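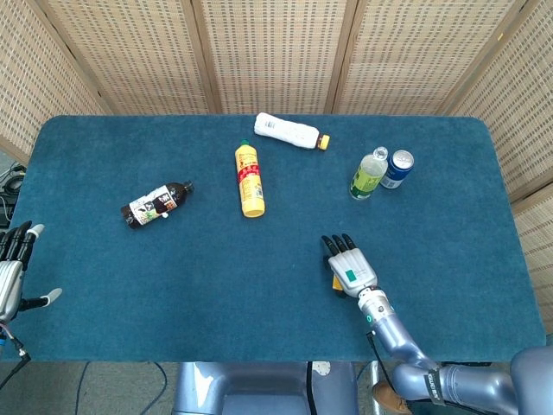 瓶罐整理台，深青色毡面台布，后侧为编织屏风

Fustari收纳与家居用品展参观记录
2025年3月6日，星期四

Galell展位在2号馆靠北一侧，面积不大，分陈列区和整理区。本次主要看整理区，内容是厨房瓶罐的分类与归位。

台面为长方形，圆角，边缘略有软垫，铺深青色毡状台布。屏风为折叠式，浅褐色编织面，带小方格孔，围住台子远端和两侧，竖向木框条连接。隔断效果尚可，过道噪声基本没有改善。

台上物品为四个塑料瓶和一个铝罐。白瓶、黄色挤压瓶、深棕色瓶横放，盖子分别为橙黄、绿、黑；装淡绿色液体的透明瓶直立，与蓝色铝罐紧挨。深棕色瓶的白标上是黑色书法字，辨认比黄瓶瓶身的小字容易。挤压瓶盖小，倒置存放需另配托架，展位资料未列此配件。

Galell的分类规则按瓶底直径和取用频率两项执行，不看内容物。资料给出的隔板间距为100毫米，可调9档。调味瓶与饮料同层存放时，按此规则会混排，本人认为应增加一项用途标记。

隔壁Elix展位为抽屉分隔件，型号522，卡扣偏紧，单手拆装不便。Nistor只带了样册，无实物，未作记录。

台布问题另记：毡类表面防滑，但沾油后不易清理，家用建议换可擦洗垫面。展位答复可选配，价格未定，11月更新目录。

样册和报价单存资料柜第二层。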